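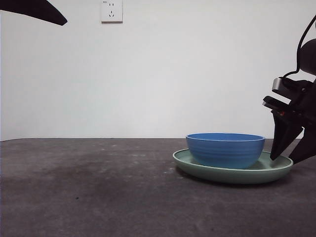

Blue bowl on green plate, dining table, Rosen cottage

Ellurness Holiday Lets
Winter safety check with comments: Rosen cottage
Checked 19th January. Next full check due before the February bookings.

1. Smoke alarms, hall and landing - OK
Both sounded on test. Hall alarm has a yellowed cover but is in date.

2. Carbon monoxide alarm, living room - ACTION
Low battery chirp. Battery replaced, but the unit reaches its end date this year. Order a new one with the two for Gaber cottage.

3. Fire blanket and extinguisher, kitchen - OK
Blanket moved from above the stove to the hook by the back door. Extinguisher gauge in the green.

4. Wood stove - ACTION
Door rope is flattened at the bottom corner. Not to be lit until replaced. Card left on the mantel. Hearth clear to 300 mm in front.

5. Hot water - OK
Kitchen tap reached 140 F at the sink. Bathroom mixing valve holds at a safe level. Shower head descaled.

6. Stairs and handrail - ACTION
Third tread from the top moves when you step on the left side. Two screws put in as a stopgap. Rail is firm.

7. Windows - OK with comment
Upstairs restrictors all stop at 100 mm or less. The back bedroom one is stiff and needs oil.

8. Electrical - OK
Breakers tested. Toaster cord worn near the plug, so the toaster was taken out. Spare is in the store at Trelia, shelf 2.

9. Dishes and glassware - OK with comment
Look for chips and hairline cracks, especially on rims. Two tumblers thrown out. Replace from stock and correct the inventory sheet, which still lists 78 items.

10. Outside steps and path - ACTION
Moss on the lower steps. Scrub and grit before the next arrival. Light over the gate works but the sensor points at the hedge.

11. Guest folder - ACTION
Emergency page has the old office number. Reprint for all cottages - Gaber has the same page.

Key safe code changed after the check. Form 174 filed at the office.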